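Flornula Hand Kit: Set-Up Notes
Part 2: Sleeve, first power-up and your first frame job
Last updated May 1, 2018

Okay, so you've got the hand bolted to your arm and the cable plugged in (if you haven't, go back to Part 1, I'll wait). This part gets you from a hand that just hangs there to a hand that can help out on a frame build. I've set up a whole lot of these by now, both in our own shop and at customer sites, and I still follow the same steps in the same order every time.

Before you start

You'll need the kit itself, the fabric sleeve, the small hex driver from the parts bag, and a frame or fixture to practice on. I use the Ernard practice frame because it's light and it comes apart fast, but any small frame will do. Clamp it down! A frame that can slide will drive you crazy.

CAUTION: Keep your own fingers out of the hand whenever the power is on. The finger joints have open linkages, and they pinch. I have been pinched. It's not a trip to the hospital, but you'll say a word.

Putting on the sleeve

1. Turn the power off at the wall. The switch on the arm isn't enough for this step.

2. Let the hand hang with the fingers pointing at the floor. Everything goes easier with gravity on your side.

3. Pull the sleeve on from the wrist end and work it down over the back and palm. It's stretchy, so don't be shy with it.

4. Stop when the edge of the sleeve sits right above the metal finger joints. All the metal should be showing. If fabric gets down into a joint it'll chew a hole in the knit, and then you're ordering a new sleeve.

5. Check the thumb side separately. The thumb comes out from under the padded edge and needs room to swing, so tug the fabric up a little there until it moves freely by hand.

NOTE: The sleeve will have some loose folds farther up the arm. Leave them alone. I used to pull mine nice and smooth, and then the arm would bend and yank the whole thing out of place.

First power-up

6. Stand back and switch on at the wall, then at the arm.

7. Give the hand 30 seconds. It runs a quiet check on itself and may twitch a bit. Don't touch it and don't send it anything yet.

8. Open the Kirui control panel on your computer and pick "Relaxed Hang." The fingers should end up dangling straight down, more or less side by side. A little lean on the outside fingers is fine. What you don't want is one finger curled up while the others hang, and if you get that, see the note below.

9. Run "Slow Open" and "Slow Close" 2 times each. Listen while it does it. A soft whir is good. A click on every pass usually means a bit of sleeve has worked its way into a joint, so go back to step 1.

NOTE: A finger that stays curled on first power-up almost always wants a re-zero. In the control panel, choose the finger, hit "Re-zero," and wait for the beep. If it's still curled after 2 tries, stop there and write to the Furnham service desk. Please don't straighten it by force (I know, I know, it's tempting).

Working over a frame

Now the fun part! Frame work is what I like this kit for the most, and it's what most people buy it for. You're going to park the hand above the frame first, then bring in the tool.

10. Move the arm at the slowest speed until the hand is over the frame with the fingers hanging clear of everything. Go around the tall posts and never between them, at least until you've got a feel for how wide the hand really is. It's wider than you think with the sleeve on.

11. Check your lighting. Low sun through a window throws big hand-shaped shadows all over the work, and they make it hard to judge how far a fingertip is from a bar. I've got a blind on my shop window now and I wish I'd put it up sooner.

12. If you're running a second hand, give it the wrench and let it close on the handle, well back from the head. Bring the ratchet head up to the joint from below or from the side, whichever leaves you more room.

13. Seat the head on the joint before you ask for any turning at all. Nudge it in tiny moves and look at it from two sides.
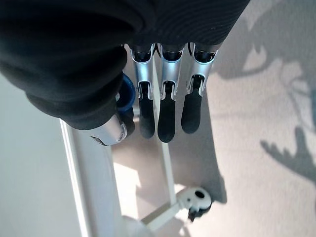
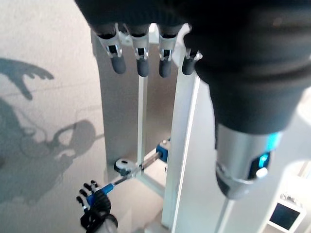 14. Start with short strokes at low force. You can always add more. If the wrench hops off, back the hand away a little, line up again and try another short stroke.

15. When you're done with the joint, pull the wrench straight back from it before you swing the arm. I skipped this one time in July and took the whole frame off the table with me.

CAUTION: White plastic brackets crack if you overtighten them. Snug is plenty. Leave the force setting on Low for anything that isn't metal on metal.

Shutting down

16. Park the hand well clear of the frame, choose "Relaxed Hang" again, and wait for it to finish.

17. Switch off at the arm, then at the wall.

18. Wipe the fingertips with a barely damp cloth and let them dry before you put the dust cover on. No solvents, please, and keep the cloth away from the open joints.

Part 3 covers saving your own moves in Kirui and naming them so you can find them again.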